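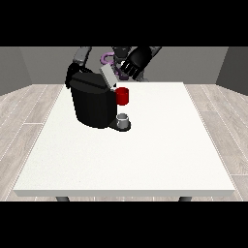 Ketivura Classroom Kit – Simulated Manipulation for Clubs and Courses
Nillex Education | Simulation | Kits for teams

Part group: Software and course materials
Price: 2,999 per site, one school year
Seats: 20
Availability: Download, license key sent by e-mail

Overview

Ketivura is a tabletop manipulation simulator with a course attached. It is sold to high schools, community colleges and after-school clubs that want students to program an arm and a jointed hand before they have a physical one, or between sessions on the one they share. The kit contains the simulator, a set of prepared tasks, an instructor's guide and a scoring tool that can be used to run an internal competition.

Each task is a room, a table and the objects needed for the exercise. Students write a controller in Python or record a motion by keyboard or gamepad, run it, and receive a log. The same controller file can be run again from the same start state or from a shuffled one.

What is included

Simulator, Windows and Linux builds
20 seat licenses and one instructor license
11 prepared tasks with start states and scoring rules
Instructor's guide, PDF
Student workbook, PDF, may be printed without limit
Log viewer with side-by-side playback of two runs
E-mail support during the license period

Not included: computers, gamepads, physical robot hardware.

The coffee machine task

Task 7 is the one most clubs use for their end-of-term event. The objects are a black coffee machine with a raised lid, a red mug and a small silver-gray cup on the drip tray. The machine stands toward the back left of a white table, and the arm works from behind it. The hand has to approach the lid from above without striking the housing.

Students tend to plan the lid first and the cup second. The guide suggests the reverse order for a first lesson, as a cup on a tray is a simple contact problem and a hinge is not. The lid can be started closed, partly raised or fully raised. Grasp points are not marked on any object.

Scoring is on a scale of 0 to 80. Points are given for lid angle at the end of the run, final cup position and path length, and deducted for contact between the arm and the machine body. Time limits are set by the instructor. The weights are stored in a plain text file and can be edited.

Use in a club

The task set was written with the robotics club run by Rocío Durán and Tadeo Escobar, who used early builds with students in grades 9 to 12. Their schedule is printed in the guide as a sample: two meetings on frames and joint limits, three on grasping, then open work on Task 7 until the event. Teams of three shared one seat. One student wrote code, one read the log and one kept the notebook, and they changed places each meeting.

Escobar's notes on the event are also in the guide. The main change he made after the first one was to stop accepting controllers on the same afternoon. Files are now turned in the evening before and run by the instructor in shuffled order – this removed most of the arguments about start states.

A shorter schedule by Milagros Cisternas covers a college lab section and skips the recorded motion exercises.

System requirements

Processor: four cores or more
Memory: 8 GB minimum, 16 GB advised for shuffled runs
Graphics: dedicated card advised. Integrated graphics will run all tasks at reduced shadow quality
Disk: 6 GB
Network: needed for activation only

Laptops provided by a school district often block the installer. An offline package for IT staff is supplied on request. macOS is not supported.

Known limits

Liquids are not simulated. In Task 7 the cup is scored on position only.
Thin parts such as lids may jitter if the physics step is set above the default.
Finger friction is a single value for the whole hand.
Controllers written for version 1 need the new import line. See page 4 of the guide.

Compatible products

Drala Gamepad Bridge – maps a standard gamepad to wrist and finger motion
Nillex Log Export – writes run logs to CSV for use in a statistics class
Additional seats, sold in packs of five

Ordering

Purchase orders are accepted from schools and colleges. Orders placed before the end of October are licensed through the following summer at no added cost. Quotes and trial keys: Xuelian Zeng, education sales. Questions about tasks, scoring files or the guide: Nicanor Bustos, technical support.

Trial keys open Tasks 1 to 3 and do not expire. Task 7 is not part of the trial.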